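Membership > Professional registration > Questions and answers

Reading time: 5 minutes

Frequently asked questions about membership of the Wevberg Association of Surface Extraction

Updated March 20, 2018

We receive many letters and calls about joining, changing grade and keeping a training record. On this page we collected the questions which come most often. If your question is missing, please write to the membership desk in Iltusstead and we will try to answer it.

Who can become a member?

Any person who works in a quarry, a sand and gravel pit, a stone processing plant or a company that supplies them. You do not need to be a manager. We have shotfirers, plant operators, laboratory technicians, drivers, geologists and sales people. Students of mining, geology or civil engineering can also join, and they pay a reduced fee until the end of the year in which they finish their studies.

Which grades of membership exist?

There are four: Student, Associate, Member and Senior Member. Most people enter as Associate. For the Member grade we ask for a recognized qualification, or long practical experience which is confirmed by your employer in writing. The Senior Member grade is given on application, after an interview.

I have no diploma. Can I still be a full Member?

Yes. You can use the experience route. You write a report of your work, and two Members who know you must sign it. The report should tell what you were responsible for and which decisions were yours. It does not need to be elegant. Mutua Shemweta, our membership secretary, reads all reports and will send it back with remarks if a part is missing. Please do not be discouraged by this, many reports go back once.

How long does the application take?

The admissions panel meets every second month. If your papers are complete before the meeting, you get the decision by mail in 20 working days. Applications which arrive in the last week before a meeting are moved to the next one.

How many members do you have?

At the end of February we had nearly 800 members in all grades. The biggest branch is Esier, where many of the limestone quarries are.

What is the branch, and must I choose one?

A branch is a local group which organizes evening talks, site visits and one dinner in the year. You are placed in a branch by your home address. If you work far from home and prefer another branch, tell us and we will change it. At the moment the branches are Esier, Biwott and Iltusstead. Members who live abroad belong to the overseas list and receive the same mailings.

Can I go to the events of another branch?

Of course. You only need to register with the secretary of that branch, because for site visits the quarry wants a list of names in advance. Bring your own helmet, boots and high-visibility vest. Eye protection is given at the gate in most places, but not in all.

Do you have contacts with quarry people in other countries?

Yes, through our exchange program. It is open to Members and Senior Members, and the visits last one or two weeks. The host company gives accommodation, and the traveler pays the ticket. After the visit we ask for a short talk in your own branch.
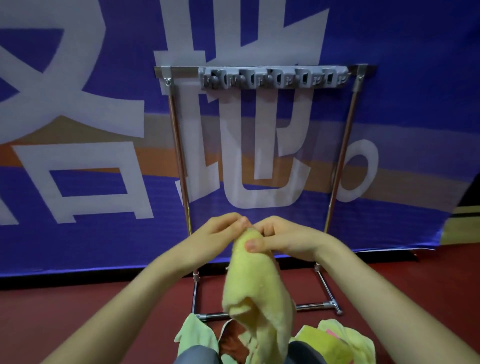 Banner with Chinese characters.

Can I get help with the language during an exchange?

We have a small word list of extraction terms in several languages, which you can ask for at the membership desk. It covers blasting, crushing, screening and safety signs. For anything more serious, such as a risk assessment, please use a professional translator.

What is the training record?

It is a simple form in which you write the learning you did in the year. Members and Senior Members should reach 26 hours. A course counts, but also a site visit, reading of technical papers, or teaching a younger colleague. The same hour cannot be counted two times under different headings.

What happens if I did not reach the hours?

Write to us before the year ends. If you were ill, on parental leave or without work, the hours can be reduced. If there is no special reason, you can carry the missing hours to the next year, but only once.

Do you check the records?

We take a sample each spring. If your name is chosen, you have 21 days to send us the certificates or notes which support your form. Photocopies are fine, and so are scanned pages by email.

My employer pays my fee. Who owns the membership?

You do. The membership is personal and goes with you when you change job. Please send us your new address and, if your old company paid by invoice, tell us who should receive the next one.

Can a company be a member?

A company can be a Supporting Company. It receives the yearbook and a reduced price for its staff at our courses, but it has no vote at the annual meeting. The staff who want letters after their name must apply each one personally.

I lost my certificate. Can I have another?

Yes, there is a small charge for printing and postage. If your name changed, please add a copy of the document which shows it, and we will print the new name.

How can I leave the association?

Send a letter or an email before the renewal date. We do not return a part of the fee for months already started. If you come back later in the same grade, you do not need to go again through the full application, only to bring your training record up to date.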